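收衣服的时候

最后更新：七月

下午四点多，太阳从对面那栋楼的楼顶绕过来，斜斜地照到我家阳台上，这时候我就知道该收衣服了。早了，裤腰和口袋里面还潮着；晚了，傍晚的水汽一上来，晒了一天的衬衫摸上去又是绵绵软软的，等于白晒。我母亲管这段时间叫“收口”，她说衣服跟包子一样，有个收口的时候，过了就要漏气。小时候我觉得她这话没什么道理，衣服又没有馅，现在自己管着一家人的衣服管了这么多年，反倒越想越觉得她说得准，只是我讲不出更好的理由来。

上一期杂志的末尾，我们随手登了一小段征稿的话，请读者写一写家里是怎么洗、怎么晾、怎么叠衣服的。编辑部原本没抱太大希望，谁会愿意坐下来写洗衣服呢？结果收到314封来信，有手写的，有打印的，有一封写在超市小票背面（写得还特别好，字小得要拿放大镜），还有一位读者寄来了她婆婆手绘的叠被图，一步一步画得清清楚楚，连手指头怎么捏都画了。我抱着这一摞信回家看，看了好些个晚上，看得家里人都有意见，因为我看着看着就要站起来，去把柜子里的毛巾拿出来重新叠一遍。

所以这篇文章写得有些散，请多包涵。我想从晾讲到收，从收讲到叠，再讲讲叠好之后放到哪里去，中间免不了要绕到我自己和我家里人身上。

先说晾

南方和北方的读者在晾衣服这件事上，简直像是生活在两个星球。北方来信里常见的一句话是“一会儿就干了”，轻描淡写的，看得我这个在江南长大的人心里泛酸。我们那边到了梅雨天，衣服挂在屋里，一挂就是好些日子，最后也说不上来它干了没有，你只能凭感觉宣布它干了。我父亲当年发明过一个办法，把袜子放在电饭锅盖上烘，结果全家吃了一顿有肥皂味的米饭。母亲没有骂他，只是从此把电饭锅搬到了她自己那一侧的柜子里，钥匙也随身带着。

晾衣服最要紧的是抖。这一点来信里的意见惊人地一致，老老少少都在说抖。从洗衣机里拿出来，两手捏住肩线，用力往下一甩，听见“啪”的一声，再挂。我外婆抖衣服的声音整条弄堂都听得见，隔壁阿婆听见了就知道她家洗完了，便也出来抖，一家一家地抖过去，早晨就热闹起来了。我学了很多年也没学会那个声音，我抖出来的总是“噗”的一下，没什么气势，溅得自己一脸水。

衬衫要倒过来夹下摆，还是正着挂衣架，这是个吵了很久的问题。支持倒挂的人说肩膀上不会顶出两个包来，支持正挂的人说倒挂的领子会往下垮，像一个人垂头丧气。我两种都试过，现在的习惯是薄的正挂，厚的倒挂，针织的一概摊平。黑色的衣服我会翻过来晒，太阳毒的那几个月尤其要翻，不然到了秋天拿出来，肩膀那一块已经发红了，像被谁用旧抹布擦过。

关于黑衣服，我还想多说两句。衣柜里黑的一多，人就容易糊涂，早上天没亮伸手一抓，抓到的可能是长裤，也可能是一件开衫，套到腿上才发觉不对。有读者出了个主意，在黑衣服的内侧用彩色线缝一小针，上衣缝蓝的，裤子缝红的，我照着做了，做到第三件就没了耐心，剩下的至今还是靠摸。摸其实也摸得出来，棉的涩一点，掺了化纤的滑一点，羊毛的捏在手里会慢慢暖起来。洗的时候要跟浅色的分开，水不要太热，洗衣液少放一点，放多了漂不净，干了以后黑衣服上一道一道的白印子，比脏的时候还难看。
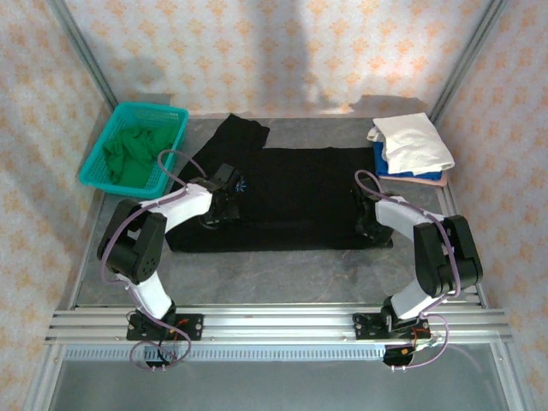
黑色的衣服摊开来，才好看清哪里要理。

我有个邻居，多年来只穿黑色，她的理由是省事，可我看她打理起来一点也不省事。猫毛、线头、粉笔灰、面粉，什么落上去都一清二楚，她每次出门前要站在门口用滚筒滚上半天，滚完前面滚后面，后面够不着，就来敲我的门，让我帮她滚背。我们俩的交情就是这么一下一下滚出来的。后来她搬走了，临走把滚筒留给了我，我到现在还在用，每换一卷纸都会想起她来。

在Lodelham的那一年

年轻时我在国外一个叫Lodelham的小镇住过一年，给一户人家看房子，顺便学语言。那个地方雨多，天上的云像是用图钉钉住的，好不容易出一次太阳，全镇的人都往院子里跑，绳子一拉，床单被套齐刷刷地飘起来，比过节还隆重。我刚到的时候不懂规矩，大太阳的日子居然进城去看博物馆，傍晚回来，房东太太站在篱笆边上看着我，欲言又止，最后说了一句：今天多好的晾晒天啊。我至今记得她那个惋惜的口气，好像我错过了一趟再也不会开的火车。

镇上有一家洗衣店叫Leblanc，店面窄窄的，进门一股热烘烘的肥皂味，冬天进去眼镜立刻就白了。店里有一张很长的台子，专门给客人叠衣服用，谁来了都可以用，台面磨得发亮。我在那张台子上看到过各种各样的叠法：有人把T恤叠成长条再一卷，有人叠得方方正正像一本书，有个年轻的父亲叠小孩的连体衣，怎么叠都叠不拢，最后卷成一团塞进袋子里，很不好意思地朝周围笑了笑。旁边一位老人家什么也没说，从他袋子里把那一团拿出来，三下就叠好了，又放回去。后来再见到他们，两个人就站在一起叠了，一边叠一边讲球赛。

Romain Barbier就是在那家店里认识的。他当时在店里管收送，骑一辆带大筐的自行车，把洗好的床单送到镇上的旅馆去。旅馆名叫Flelleo，客房不多，床单却换得很勤，他一天要跑两趟，上午送干净的，下午收脏的。我那会儿语言不好，旁人跟我说话都不自觉地放大音量，好像我是耳朵有毛病，只有他是放慢速度，一个词一个词地说，还会拿手里的东西比划。我的衣物词汇全是跟他学的：袖口、下摆、门襟、贴边，都是他一边叠一边指给我看的，所以我到现在讲那门语言，别的都忘得差不多了，讲起衣服来倒还头头是道。

他叠床单是一绝。一个人叠双人床单，要知道这在我们家一向是两个人的活儿，一人扯一头，走近、交接、再退开，像跳交谊舞。他呢，把床单的两个角套在手上，手臂张开，往胸前一合，一转，再一合，眨眼就是一个平平整整的方块，连带松紧的那种也难不倒他。我求他教我，他教了，我学了整整一个冬天，学到最后还是要用下巴夹着一个角，他笑得直不起腰，说算了算了，下巴也是手。

店里有一台Stanus牌的老熨烫机，两个大滚筒，床单从这头喂进去，从那头出来就是滚烫笔挺的一长条。那台机器的脾气很大，天冷不肯转，天热了又转得太快，全店只有Romain哄得动它。他哄它的办法是先喂一块旧毛巾进去，让它“吃点早饭”。我后来离开Lodelham，收到过他的明信片，说机器终于退了，换了新的，新的什么都好，就是不用吃早饭，他早上站在那里，手里拿着毛巾，不晓得该给谁。

地方要大，台面要平

回国以后我租过很多房子，看房子的时候别人看采光看朝向，我看有没有一块能叠衣服的平地方。床当然可以叠，可是床太软，衣服放上去会陷下去，叠着叠着边就歪了，弯着腰又累，叠完一家人的衣服，人直不起来，要扶着床沿缓一会儿。餐桌的高度最合适，但餐桌上总有东西，酱油碟子、作业本、吃了一半的饼干，收拾出来一块地方要费不少工夫，等收拾好了，叠衣服的心情也没有了。

有位读者来信说，她家叠衣服是在地上的。铺一张席子，全家人围着坐，夏天一边叠一边吃西瓜，规定吃西瓜的不许叠，叠的不许吃，轮着来，免得汁水滴到衣服上。她说孩子们小的时候抢着吃不肯叠，现在都长大了，放假回来倒是抢着叠，因为坐在地上叠衣服的时候妈妈会讲很多以前的事情，坐在沙发上她就不讲。读到这里我把信放下，去厨房倒了杯水喝。

地面的材料也有讲究，木地板坐着舒服，瓷砖和石头就凉一些，老人家坐久了膝盖受不了，要垫厚一点。我姨妈家是石头地面，她从来不让我们直接坐，进门先塞一个棉垫过来，棉垫是她自己絮的，沉甸甸的，坐上去要往下陷一陷才停住。她家的地我印象最深，夏天拖过以后光可鉴人，我和表弟趴在上面，把脸贴着地，说看见了云。姨妈说那哪里是云，那是石头自己的花纹，长了不知多少年的。
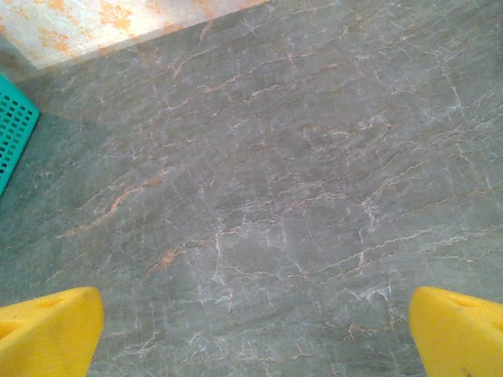
灰色的大理石纹路，凑近了看最有意思。

石头面的好处是平，真平，衣服摊在上面，用手掌从中间往两边一抹，褶子就跑到边上去了。坏处是滑，绸缎一类的料子搁上去会自己溜走，叠到一半袖子滑下来，又要从头来过。我姨妈的对策是先垫一块旧的绒布，她那块绒布是从一条旧窗帘上裁下来的，颜色早就看不出来了，可是谁都不许扔。前年她过世，表弟整理东西，问我要什么做纪念，我说要那块绒布。他愣了一下，说，我也想要。最后剪开来，一人一半。

叠

好，终于讲到叠了，我知道有的读者等这一段等得不耐烦了，写信来的人里头，一多半写的都是叠。

先讲T恤。最普通的叠法是正面朝下摊平，两边往中间折，袖子折回来，再从下往上对折，翻过来就是了。这个叠法的优点是领口完整，穿的时候一眼就认得出是哪一件；缺点是中间容易有一道横印子，穿出去别人一看就知道你是刚从柜子里拿的（其实知道又怎样呢，可我就是介意）。另一种是竖着放，叠得小一点，站在抽屉里，像卡片一样一排排的，找起来方便。我试过一阵子，站是站得起来，就是抽走一件，旁边的马上躺倒，整个抽屉像站久了的学生，一个靠一个地歪下去。后来拿鞋盒隔开，好多了。

裤子要先对裤缝。牛仔裤随便些，西裤一定要把四条缝对齐，捏着裤脚倒提起来，让它自己的重量往下垂一垂，再放平，对折，再对折。裤腰那里因为有拉链和扣子，总是厚出来一块，摞起来往一边斜，解决的办法是一条朝左、一条朝右，交错着放。我丈夫从来记不住这一条，他放的裤子堆永远像比萨斜塔，好在他自己也认这笔账，倒了他去扶。

毛巾呢，有人三折，有人四折，我家是三折，因为浴室那个架子的深度正好。刚结婚的时候为了毛巾三折还是四折，我们真的吵过架，吵得隔壁都听见了。他家里是四折的，叠出来小一点，厚一点，他觉得用起来像一块砖头，踏实。我说那架子上放不下呀，他说那就换个架子。后来架子没有换，他妥协了三折，我妥协了牙膏从中间挤，也就这么过来了。

最难叠的还数带松紧的床笠，来信里抱怨它的人最多，有一位说她怀疑世界上根本没有人会叠，大家都是团一团塞进去，再把柜门迅速关上。会还是有人会的，要点是先找到四个角，把角套进角里，套好了往平的地方一放，它自己就有了直边，剩下的按普通床单叠就行。我写得轻巧，做起来一头汗。要是家里有孩子，可以让孩子钻到里面去当柱子，大人在外面找角，叠得不一定好，但是很开心，笑声从床单里面传出来闷闷的。

袜子我不主张翻口卷成球，那样松紧口坏得快，两只对齐对折就可以了。找不到另一只的袜子怎么办？有位读者的办法是专门准备一个布袋子，叫“等一等”，落单的都放进去，过一阵子打开看，总能凑上几双。她说她最长等过好几年，那一只在搬家的时候从沙发缝里出来了，另一只居然还在袋子里，她捏着这双袜子，心里头说不出的高兴，可是小孩的脚已经穿不下了。

摞起来也有摞起来的道理。大的在下，小的在上，深色浅色最好隔开，刚洗的放在底下，旧的放在上面，这样轮着穿，不会总是穿最上面那几件。我母亲摞衣服摞得极高，最高的时候快到她下巴，她两手托着从阳台走到卧室，眼睛看不见路，全凭脚底的感觉，一路喊着“让开让开”，我们就贴着墙站好。有一次猫没有让开，后来的事情就不说了，反正那一摞又叠了一遍。
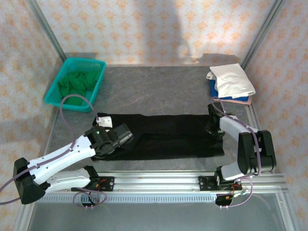
篮子、盆子和袋子

收衣服用什么装，也是门学问，学问不大，但家家不同。我们家从前用的是搪瓷脸盆，红双喜的，沉，盆沿硌手，好处是经得起摔，摔掉一块瓷，用得反而更顺手。后来有了塑料盆，再后来有了带网眼的篮子，透气，轻，颜色也鲜亮，湿衣服放进去水能漏下来，一路从卫生间滴到阳台，再一路拖地拖回来。有的人家脏衣服一个篮子，干净的另一个篮子，颜色分开，绝不混用；也有的人家只有一个，用来装什么全看当天的心情，结果就是常常把干净的又洗一遍。我属于后一种，惭愧。

来信里有位读者讲她家的藤篮，是她父亲编的，编的时候手艺还不熟，底有点歪，放在地上会轻轻地摇。她小时候嫌它难看，同学来了要用脚把它推到门后去。后来父亲的手艺好起来了，编了更齐整的，送给了亲戚，送给了邻居，家里留下来的始终是那只歪的。她现在自己也有了家，篮子跟着她去了，放在阳台角上，风一吹，就摇一摇。

衣服在篮子里能放多久？我的标准是当天收当天叠，但我得承认，标准是标准。一篮子衣服搁在那里，头一天你觉得它碍眼，第二天就成了家具，再往后你会从里面直接找衣服穿，穿完了洗，洗完了晒，晒完了又回到篮子里，压根没进过柜子。我给自己定的期限是最多3天，过了这个期限，不叠完不许看电视。这条规矩我遵守得还可以，主要是因为我现在看电视看得少了。

皱了的衣服不必急着熨。棉麻的喷一点水，卷起来放一会儿，再摊开用手抻一抻，大多数日子这样就够了。衬衫领子和袖口要熨，别的地方有外套遮着，不熨也没人看见，我父亲就是这么干的，一辈子只熨领子和前胸巴掌大的一块，大热天在办公室里也不肯脱外套，热得满头是汗，同事都夸他讲究。

樟脑丸和旧报纸

叠好了，总要进柜子。我外婆的柜子是樟木的，开门要用膝盖顶一下，味道先出来，人再进去。她的衣服跟衣服之间垫着旧报纸，我认字就是从那些报纸上认的，趴在柜子边上，一个字一个字地念给她听，念到不认得的就跳过去，所以我知道的很多旧新闻都是有头没尾的。报纸吸潮，每年七月里挑一个响晴的日子，把柜子里的东西统统搬出来晒，报纸也换新的，换下来的舍不得扔，拿去垫菜窖。

晒霉那天是家里的大日子。长凳子搬到院子里，竹匾架起来，棉袄、毛毯、呢子大衣，还有外婆出嫁时的一床缎面被子，一样一样铺开，院子里花花绿绿，小孩子在底下钻来钻去，额头上蹭得都是樟脑的味道。中午吃得很简单，一碗冷面，大人要守着，怕下雨，也怕麻雀。到了太阳偏西，衣服摸上去里外都是热的，这时候还不能马上收进柜子，要在阴凉的地方摊一摊，等热气散掉，不然关在柜子里要闷出汗来。外婆用手背去试，一件件试过去，说，好了，这件好了，那件再等等。

我后来住的都是小房子，没有院子，也没有樟木柜子，晒霉这件事就简化成了在阳台上挂半天。可是每年到了那个时候，我还是会把柜子腾空，里里外外擦一遍，把冬天的毛衣翻出来看看有没有虫眼。毛衣不要挂，要叠，挂久了会长，袖子长得能唱戏，这一条在来信里有好几位提到，看来大家都唱过。叠的时候中间衬一张薄纸，折痕就不会太死。要放香包也可以，薰衣草的、橘子皮的都行，注意别让它直接贴着浅色的料子。

衣服太多怎么办？这是年轻读者问得最多的。我没有什么好办法，我自己也多。市面上教人扔东西的书不少，我看过，看的时候热血沸腾，清出来一大袋放在门口，夜里睡不着，又爬起来往回捡，捡回来一条裙子，捡回来一件毛衣，最后扔掉的是那个袋子。我现在想通了，柜子就这么大，塞得进去的就留着，塞不进去了再说。倒是小孩的衣服我很肯送人，叠好了，一摞一摞用布条扎起来，上面写个岁数，送给楼下刚生孩子的小夫妻，过两年，他们又扎着送给了更小的孩子。我女儿有一回在小区里看见一个小男孩，穿着她从前那件有兔子的罩衫，回来跟我讲，兴奋得不得了，说兔子的耳朵还在！

教小孩叠衣服

好些父母来信问，小孩几岁可以开始学叠衣服。我女儿是从擦手的小方巾开始的，对折，再对折，角对着角，对不齐就喊我，我说差不多就行啦，她很严肃地说不行，有一个角露出来了。她对这件事的热情维持了一个夏天，那个夏天我们家的方巾一天要被叠上好多回，叠好了拆开，拆开了再叠，后来她发现了拼图，方巾就又归我了。

我的体会是不要在旁边挑毛病，也不要等她走了再偷偷重叠。我有一回重叠被她看见了，她站在门口没有说话，之后很久都不肯再碰衣服。这是我做得很不好的一件事，现在想起来还觉得脸热。叠得歪一点就歪一点，穿在身上又看不出来。她现在上中学了，自己的衣服自己管，抽屉里卷的卷、团的团，有她自己的一套章法，我要找什么她闭着眼睛都能摸出来，我就不说话了。

我父亲晚年眼睛不大好，许多事做不了，叠衣服还能做。母亲每天把收下来的衣服堆在他手边，他坐在窗户底下慢慢地叠，用手指沿着缝线走，走到头，折过来。他叠完以后会把手平放在那摞衣服上，压一压，停一会儿，像在试它的温度。母亲有时候故意把叠好的又抖开来，混进新的里头再给他，怕他没事做。他大概是知道的，从来没有说破。

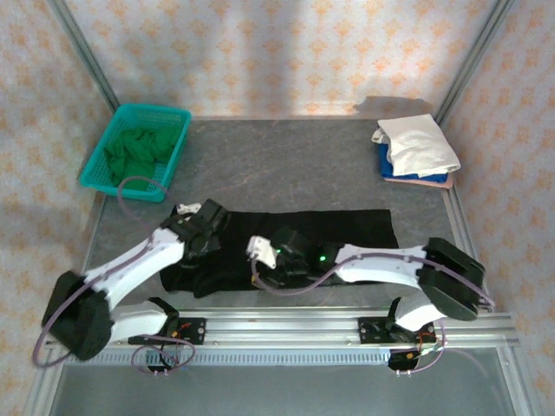 Romain Barbier听说我在写这篇文章，特地托人带话来，说他不同意我一直把叠床单讲得那么玄，他讲叠床单没有诀窍，要紧的是叠的时候不要说话，一说话角就对不上；他又说他如今在家里叠，妻子在旁边不停地跟他说话，所以他家的床单没有一条是方的，他也不打算改了。

我把他的话念给丈夫听，丈夫说，那我们家的毛巾为什么也是歪的，我又没跟你说话。

说回那些来信。我挑了几封，经写信人同意，摘在杂志后面的读者栏里，叠被图也会印出来，印得尽量大一些，好让大家看清楚手指头的位置。有两封信没有留地址，一封讲的是给过世的母亲叠最后一次衣服，字写得很工整，另一封只有一句话，问羊毛围巾洗缩了还有没有救。前一封我看了很多遍，不知道该怎样回，如果写信的读者看到这里，请给编辑部来个电话，您信里夹着的那张照片，应当还给您。

后一封我倒是可以答：温水里放一点护发素，把围巾泡进去，泡到软，捞出来不要拧，用干毛巾卷着吸水，再铺平了，两手轻轻地往外抻，一次抻一点点，抻到差不多的长度，用夹子或者重一些的书压住四周，阴干。缩得太厉害的回不到原样，稍微短一截，冬天塞在大衣领子里也够用了。

外面太阳又转过来了，我得去阳台上看看，今天晒的是被套，厚，恐怕还要再等半个钟头。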